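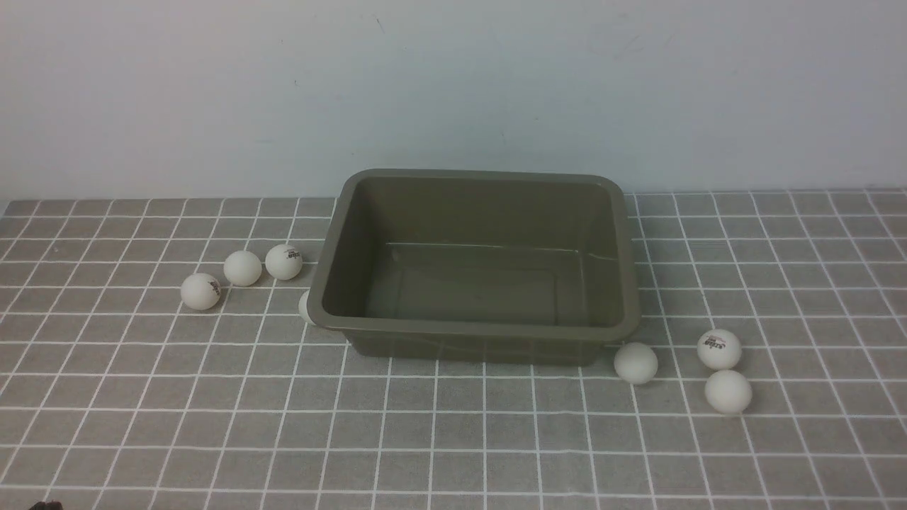 The Stornard tub in olive, with the ping pong balls that have taken over my table.

I bought this tub from Irden in August, mostly because I'm fed up with ping pong balls turning up under the sofa. I wanted something low and open that I could leave out on the table, and I've been using it long enough now to have a proper opinion (or a properly long-winded one, anyway).

First, the colour. The website called it "moss" and I was expecting something greener. Mine is a murky olive, a bit khaki in some lights, and I've grown to like it. White balls show up nicely against it, so I can tell at a glance if there are any left in the bottom. The finish is smooth with a slight shine and wipes clean with a damp cloth.

The rim is my favourite bit! It flares out a little, so you can get your fingers under it and lift the whole thing in one go, even when it's full. My old Starkamell box had a straight, sharp edge and I hated carrying it. Rounded corners too, which means dust doesn't pack itself in there and I'm not poking about with a cotton bud. 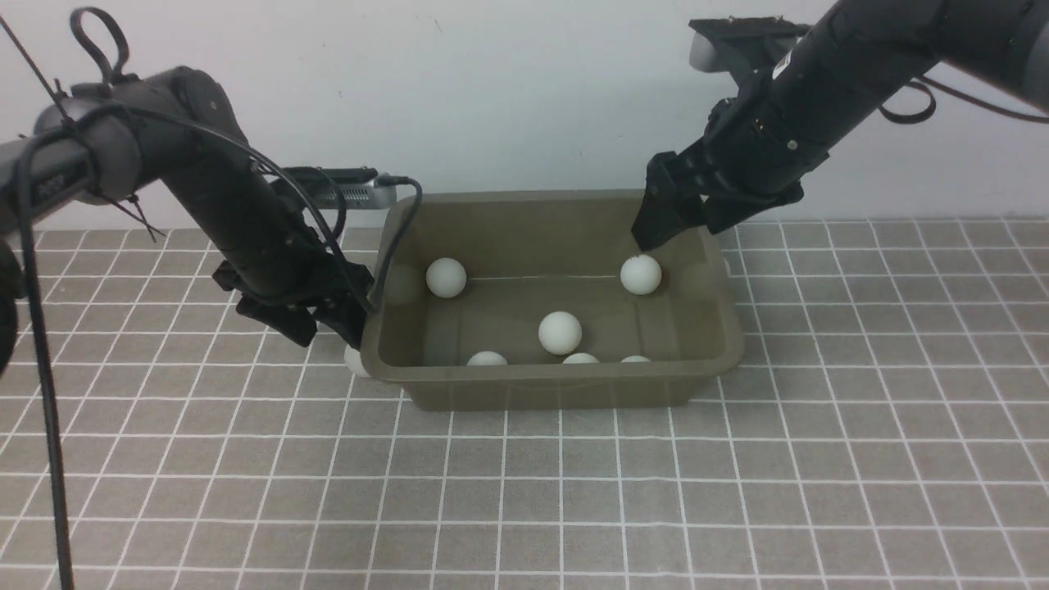

Does it need a lid?
For ping pong balls I'd say you can manage without, as long as it stays on a flat surface. If you want to stack a couple or keep it in the boot of the car, look for something with a clip-on top.

My main grumble is how light it is. An empty tub slides if you knock it, and my table is fairly slippery, so I've put it on a grey mat with a white grid, which has cured that. The sides aren't very tall either. Fine for dropping things in from just above, hopeless if you're the sort who throws from across the room – I am, and I've chased plenty of balls across the carpet.

I also tried it for craft bits and for seed packets. Seed packets fitted well standing up, craft bits less so, as everything small ends up in one heap without dividers. The Iyer trays are better for that, though they cost me twice as much and the plastic feels brittle.

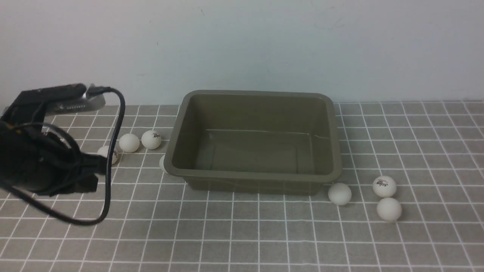

Nothing in the tub, balls either side of it, and the white-squared grey underneath.

Would I buy it again? I already have, a second one for the shed. I'm giving it 4 out of 5, and it would have had full marks with a bit of grip on the bottom.

Posted Sep 12, 2021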